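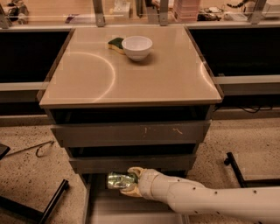 Section 6. Drawer Sorting Routine: Set-Up and First Run

6.1 Purpose

This section covers the set-up of the arm for the drawer sorting routine at the Urstead shared workshop. In this routine the arm takes a crumpled can in the two-fingered gripper, carries it across the front of the drawer unit, and releases it into the open bottom drawer. Members must complete Section 4 (Mounting and Power) and Section 5 (Joint Calibration) before starting.

The drawer unit is the dark gray one with the tan top. Other furniture may be used at home, but the positions stored in the Gremberg profile will not apply and must be taught again.

6.2 Preparing the Work Area

1. Switch off the arm at the main switch and wait for the status light to go out.

2. Clear the floor in front of the drawer unit. Metal bars, rods, and loose tools must be moved beyond the reach of the lower arm.

3. Route all cables away from the base of the unit. A cable that forms a loop on the floor can catch on the drawer as it opens.

4. Open the bottom drawer to its full travel by hand. Leave the two drawers above it fully closed.

5. Place the bowl and the sponge toward the back of the tabletop. These are used in Section 7 and may remain in position during the present routine.

6. Check the tabletop for glare. A glossy top reflects overhead lights as bright curved bands, which the object finder may read as an edge. If this occurs, dim the lights or lower the exposure setting in the Travley control panel.

CAUTION: Do not reach into the open drawer while the arm is powered. Use the emergency stop before picking up a dropped item.

6.3 Loading the Profile

1. Switch on the arm and let it move to the rest position.

2. In the control panel, select Profiles, then Gremberg, then Drawer Low.

3. Confirm that the profile number shown is 917. Earlier profiles were written for the previous base height and will drive the fingers into the second drawer front.

4. Set the travel speed to 81 millimeters per second. Members who have not been signed off by Bartosz Gajewski may not exceed this value.

5. Set the grip level to 4. A higher level crushes the can further and may cause it to stick between the fingers at release.

Note: The fingers are curved and rounded at the tips. They hold a can most securely when it lies across them with one end protruding.

6.4 First Run

1. Hand an empty can to the gripper and press Close. Keep your other hand on the emergency stop.

2. Press Step. The arm brings the can in from the right and stops below the second drawer front, above the open bottom drawer.

3. Check the clearance between the can and the drawer front. If they touch, press Back, lower the carry height, and repeat step 2.

4. Press Step again. The arm lowers the can and the fingers open.

5. Press Home. Do not close the drawer until the arm has returned to rest.

6. Repeat the full sequence at least three times in Step mode before selecting Continuous.

CAUTION: Continuous mode does not pause when the drawer is full. Empty the drawer before each session.

6.5 Faults

Can slips during travel: Wipe the fingers with a dry cloth and repeat the grip test in Section 5.

Arm halts above the drawer: The drawer has probably rolled back. Open it fully and press Resume.

Code 200 on the panel: The wrist joint has reached its limit. Press Home, then reload the profile.

Scratches on the drawer front: Stop using the profile and report the matter to Paora Hollis. The carry height must be checked before the next session.

Replacement finger pads are kept in the Ostrowski cabinet. Record each pad taken on the sheet inside the cabinet door.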